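Talk notes, Istville library evening series, Monday slot. Keep to 26 minutes, leave the rest for questions.

## Opening

- Thank Lorena for the room and the projector.
- Ask who has rented out, sublet or shared a kitchen, garage or workshop. Hands up.
- The subject tonight is dividing shared space, and why the lines on the floor matter less than the rules that go with them. 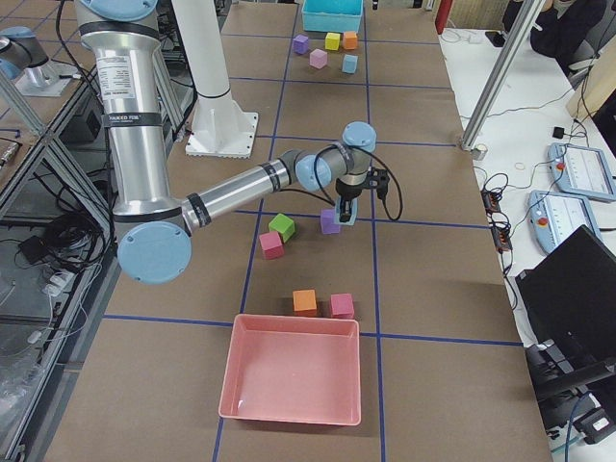
Lorena Alarcón read the draft and wrote back that I should start with the arguments, as people remember a fight over a shelf longer than they remember a rule. I agree. Move the shelf story up.

- Shelf story: two tenants at Rivadeneira, one shelf, each sure it came with their half. The lease said "storage." It didn't say whose.
- They settled it by splitting the shelf down the middle. Neither could fit a paint can in what was left.

## What makes a boundary work

1. Everyone can see it from where they stand. Tape does this well and is easy to move.
2. It matches how the space gets used. Watch for a week before you mark anything.
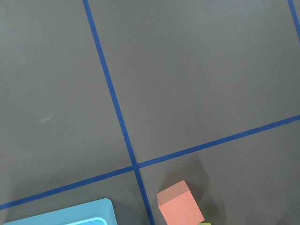
3. It has a date on it. At Rorner the lines get looked at again every December. If a line has been ignored all year, it comes up.
4. Somebody can say yes to an exception without calling a meeting.

Pause here. Drink some water.

## The Rivadeneira numbers

- 56 members when I joined. 100 now. Same floor area.
- Under the old plan everyone had a fixed spot. Most spots sat unused in the mornings, and by 6 p.m. people were working in the hallway.
- The new plan has fixed storage and open benches. You own your locker and you borrow your bench.

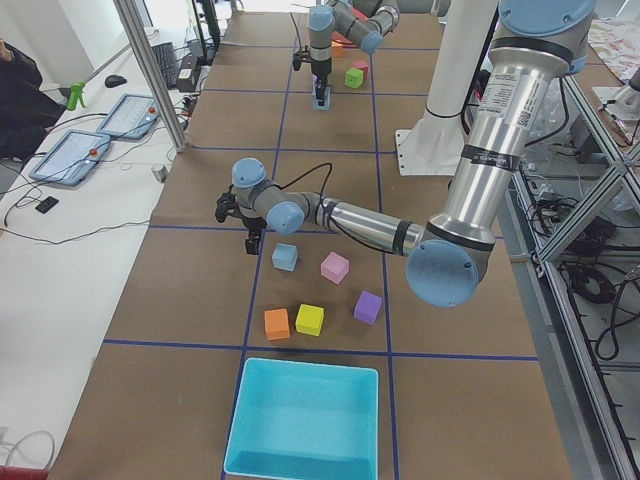
- Complaints moved from "he's in my place" to "he didn't clean up," and the second kind is easier to fix. Say this slowly.
- Osian James wanted a booking sheet. We tried it for 2 months. People booked everything and came to half of it. Dropped.
- Herkix still uses booking for its loud room only, and they're happy with it.

## Closing

- Start with fewer lines than you think you need.
- Write the rule next to the line, in large print.
- Put the phone number of whoever decides on the same sign. 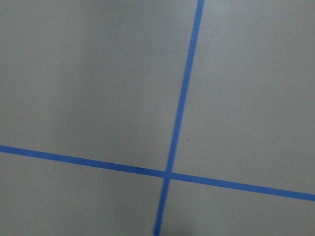 *Blue tape, two strips crossing.*

- Questions. If it's quiet, ask the front row how they split a fridge.
- Handouts are by the door. Stack the chairs before leaving.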